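Speaker notes: Eglė Liepiņa, Dillow substation upgrade

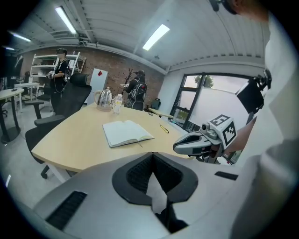
Slide 1. Two grippers by a wooden table.

Good morning, and thank you all for coming in so early, I know the road in from Wondberg is slow in March! Start with the old transformers, and let people remember them a little (half the room worked on them). Then the new line: 46 towers, over 4,000 homes on the first circuit, switched in 7 stages. Say thanks to the Lindqvist crew here, by name if there's time. Pause for water. Next slide is the outage map, go slowly, the colors are hard to read from the back.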